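Gillespie Baxter
April 2022

Spent the week with two hand-held grippers, the Ornska and the Munro, because I keep being told one of them "solves cloth." Long thread, low expectations.

Claim one, from the Munro product sheet: rated for 4000 open-close cycles before you need to touch the linkage screws. I was tightening mine on the second evening. Could be my unit. I'd like to hear from anyone whose unit it wasn't.

The Ornska feels better in the hand. It is also 135 grams heavier than the Munro, and you notice that by the end of a long session. My wrist has opinions the spec sheet doesn't.

Price, as quoted to me: the Ornska kit is 1665 with the camera mount, and the Munro comes in well under that with no mount at all. So any comparison that puts them side by side on price is leaving out the part you have to buy next.

Anyway, cloth. Every demo I've seen uses one thin towel on a bare white bench, lit like a dentist's office. I did mine in a living room, on a table with a cloth already on it, and left the groceries out.

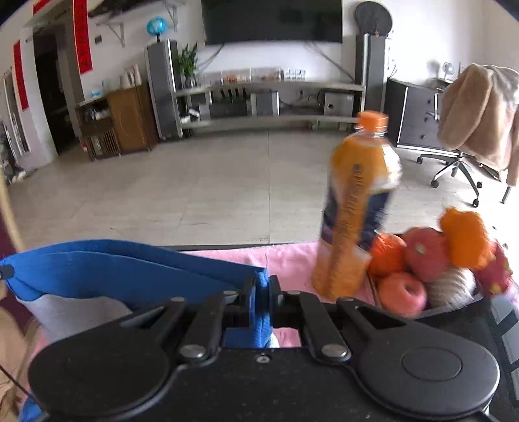
Blue cloth in the jaws, juice and fruit behind. The juice label is a smear at this speed.

Look at the bunching. The jaws close fine. What you get is a knot of fabric, and a knot is no good if the next step is "lay the edge flat." People score this as a successful grasp. I'd score it as half of one.

Also look at how much of the view the gripper takes up. Both pads and most of the linkage are in there the whole time. You can crop it, sure, but then you lose the bit right in front of the jaws, and I wanted that bit.

Motion blur: I was told a faster shutter would sort it out. It helps by day. In the evening the picture goes dark and noisy and you've traded one problem for another. Zamfira Bucur ran the same test at her place in Sillham and got the same thing, so I'm fairly sure it isn't just my lamps.

I did around 30 picks with each gripper before I stopped trusting my own hands. You get better at it. That's a real problem for these comparisons – whichever tool you try second looks smarter than it is. I swapped the order halfway through and the gap between them mostly went away.

Blair Nisbet asked about the controller. I used Jarnik for logging on both. It works. It also drops the wrist angle now and then and fills in the missing stretch with a straight line, with no warning in the log. Check yours.

Things I'd still pay for: softer pads on the Munro, a mount that doesn't creep on the Ornska. Things I wouldn't: either company's "fabric mode" add-on. I couldn't tell when it was on.

If you have to buy one tomorrow, I'd get the Munro, a tube of thread locker and a cheap mount. I'm not excited about it. Jarosław Sowa disagrees with me and has used the Ornska a lot longer, so go read him too.

Next up is the same test with a heavier fabric, probably in May. If you have a log where either of these picks a single layer several times running, please send it. Whole log, no highlights.

Recent from this author
Does your wrist camera need to be that wide?
Two cheap controllers and a long weekend
Reply to Cameron Rennie on grip force numbers
Why I stopped reading cycle ratings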